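Rilatum Open Day at Jinenbridge: your questions answered

Thank you for all the messages about our April 2024 open day! We have gathered the questions that came up most and tried to answer them in plain words. If yours isn't covered, write to us through the contact page.

The laundry demonstration, through the wrist camera: 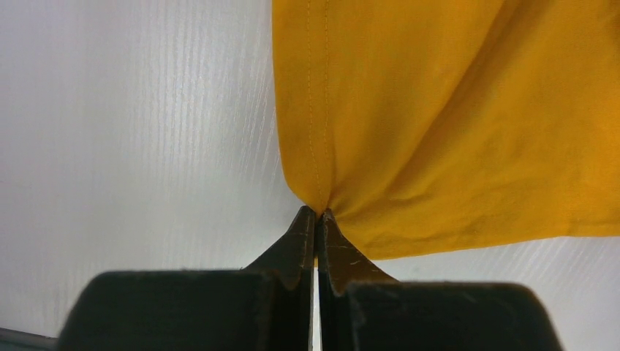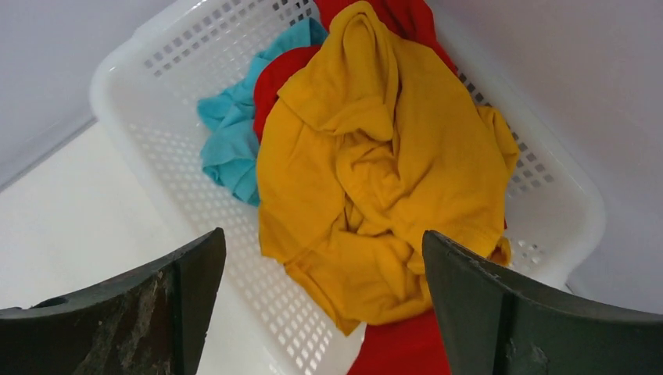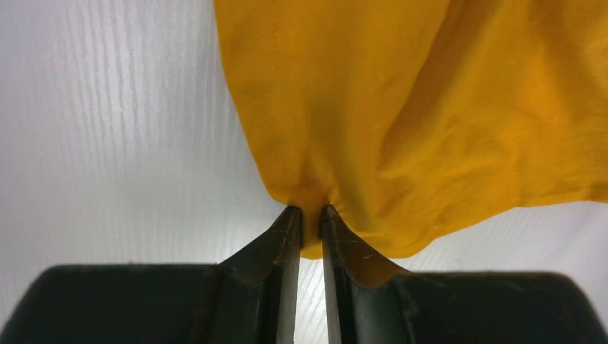
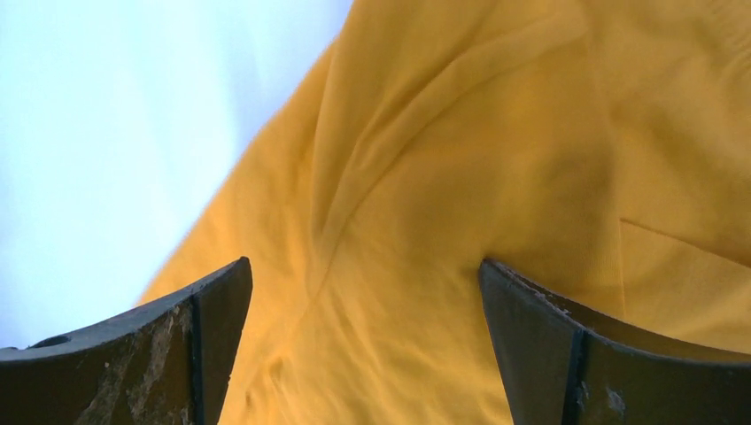
Pictures: Rilatum demonstration team, Jinenbridge. Free to use in school and club newsletters with this credit.

What will I see?

The main demonstration is our laundry arm at work on a basket of clothes. You stand behind a low rail with the robot on the other side, and a big screen above it shows the view from the camera near its gripper. We love that screen. Watching the arm is fun, but seeing a crumpled top from a few centimetres away makes you realise how hard a pile of washing is to read!

Why clothes?

A mug keeps its shape when you pick it up. A T-shirt doesn't, and every time you touch it you have a new puzzle. Look at the second picture, where yellow, red and turquoise are all bundled in together: where does one garment stop and the next begin? We think it's one of the loveliest problems in robotics, and one that anybody who does the washing already understands.

How does it hold on to the fabric?

With two fingers and a small pinch. In the first and third pictures the tips have closed on a little gather of yellow cloth, and the creases spread out from that point. We look at those creases a lot, as they give a clue to which way the cloth is pulling.

Does it ever drop things?

Yes, and you may well see it happen. We don't hide the misses - they tend to start the best conversations.

The fingers look a bit scratched. Are they old?

They are working fingers and we haven't polished them up for visitors. You can handle a spare pair at the Oltley table, next to the entrance.

How long is a demonstration?

Each one lasts 51 minutes, including time for questions. There are 4 in the day.

Can children come?

Please bring them! Under-twelves need an adult with them. The Thibodeaux Room has a table where they can try sorting socks with kitchen tongs, which is far trickier than it sounds.

Do I need to book?

Entry is free, but demonstrations need a ticket. Last time we had 743 visitors and some people waited a good while, so do choose your slot online before you set out.

Is there step-free access?

Yes, by the side door. There are 2 reserved parking bays beside it.

I can't make it. Will you do it again?

We are planning another open day in August. Join the mailing list and we'll send the booking link as soon as it's ready.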